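**2026年2月19日** オフの移籍まとめ、今年も勝手にやります。長いので連投、興味ない人はミュートしてね！

---

①まず大前提。うちの地元クラブ、Vostelの話です。アメフトの社会人リーグなんて誰が読むんだって感じだけど、毎年なぜか読んでくれる人がいるので書く。自由契約の選手が今オフ9人。多い。多すぎる。去年の最終戦のスタメン表を開いて、抜けた人に線を引いてたら途中で嫌になってやめた。

---

②一番痛いのはやっぱりセンター。オフェンスラインって普段話題にならないけど、去年の後半戦、ランが出てたのは完全にあの人のおかげだと思ってる。で、行き先がBonsu。よりによって同地区！　発表を見たの通勤電車の中で、思わず「えっ」て声が出て隣の人に見られた。

---

③BonsuはBonsuで、QBが若返ったばかりだからベテランのセンターが欲しかったのはわかるんだよね。スナップ前のコールを全部任せられる人がいると若いQBは本当に楽になる。わかるんだけど、わかりたくない（笑）

---

④次、40番のラインバッカー。引退かと思ってたらTrerkskaと契約！　これは素直にうれしい。足はもう全盛期じゃないけど、読みで先に動いてるから間に合っちゃうタイプ。サードダウン専任みたいな使い方なら、まだ2年はいけると見てる。

---

⑤Trerkskaって昨季まで守備がスカスカで、中央のパスを通され放題だったじゃないですか。あそこに40番が立つだけでだいぶ違うはず。開幕の4月にさっそくうちと当たるので、たぶん私は複雑な顔でスタンドに座ってます。拍手はする。タックルされるのはうちのRBだけど。

---

⑥レシーバーの2人はまだ未定。片方はRollsideの練習に顔を出してたという噂が流れてるけど、出どころがよくわからないのでここには数えません。去年この手の噂に飛びついて、ドヤ顔で書いて盛大に外したので……。あのときの投稿、まだスクショで回ってくるの勘弁してほしい。

---

⑦キッカーの話もさせて。地味だけど、ここも出ていっちゃった。長い距離はそこまででもないけど、雨の日にやたら強かったんですよ。うちのホーム、秋はだいたい雨か強風だから相性最高だったのに。後釜は大学から上がってくる新人らしい。映像を探したけど、屋内練習場で蹴ってるやつしか見つからなかった。屋内かー。

---

⑧じゃあ補強はどうなってるのかというと、今のところディフェンスバックが1人だけ。去年Rollsideで控えだった選手。正直名前を聞いてもピンとこなくて、昨季の試合を見返したらスペシャルチームでめちゃくちゃ走ってた。パントカバーで毎回先頭に近いところにいる。こういう選手好きです、応援する。

---

⑨ちなみにホームの昨季の最多観客が3313人。開幕戦だけ飛び抜けてて、あとは1000人いくかどうかの日も普通にある。だから移籍金がどうとか大型契約がどうとかいう世界じゃなくて、転勤とか子どもが生まれたとか、そういう理由でチームが変わる選手もいる。そこも含めて社会人リーグなんだよなあと毎年思う。 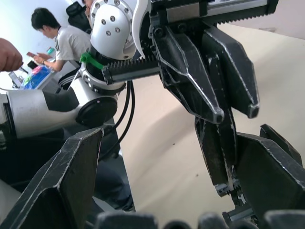 ---

⑩で、今季の予想。怒らないで聞いてほしいんですけど、うちは地区3位。ラインの組み直しに時間がかかって前半は苦しむ、後半に盛り返すけど届かない、という流れ。優勝はBonsuかなあ。書いてて悔しい。センター返して。

---

⑪逆に上振れするとしたら、控えだった左ガードがセンターに回ってハマるパターン。春の練習で並びを試すはずなので、公開練習の日は双眼鏡を持って行きます。ガードからセンターって近所への引っ越しみたいに見えて、スナップが入るぶん結構大変なんですよね。昔ちょっとだけやらされて、QBの足元に転がしまくった私が言うので間違いない。

---

⑫シーズンシートの更新は月末まで。去年は屋根のない側を選んで秋に泣いたので、今年は奮発して屋根ありにしました。レシーバーの行き先が決まったらこの下にぶら下げます。誰か開幕戦、一緒に行く人いる？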